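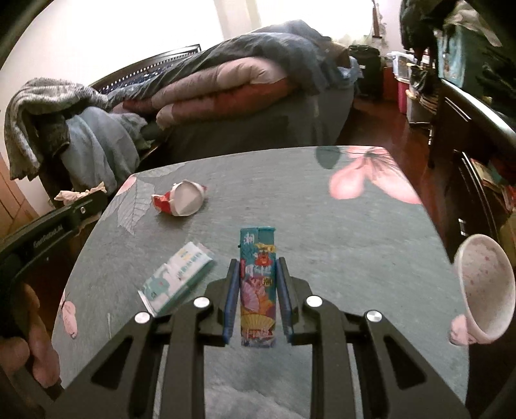
4.2 What the guidelines ask for, and what they leave out

The Brukell checklist lists 36 items for recording handheld-gripper demonstrations in homes. We applied it to 80 sessions from the Hikirholm set and came away less sure of its value than we had expected. Most items deal with things that are easy to check: file naming, consent forms, lens cleaning. Only a few deal with the objects being handled, and these assume that an object keeps its shape.

Household trash does not. Crumpled paper has no agreed grasp point, no stable width between the pads and no clear "upright" pose (Figure 3). Two annotators following the checklist to the letter can label the same grasp differently - and both will pass review. Babić treats such cases as noise. We doubt that this is safe when they make up a large share of cleanup tasks.

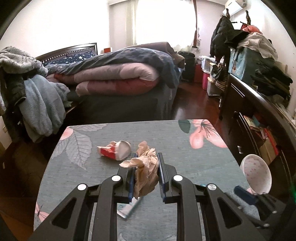
Figure 3. Creased tan paper held between the gripper pads above a small table. A second gripper is partly visible at right.

The rule on shared workspaces is weaker still. It asks that tools "not interfere," with no distance given and no test for it. Of the 1,783 clips we reviewed, 17 carried a note on interference. We read that low count as a sign that the field is rarely filled in. The Clostadano revision keeps the same wording.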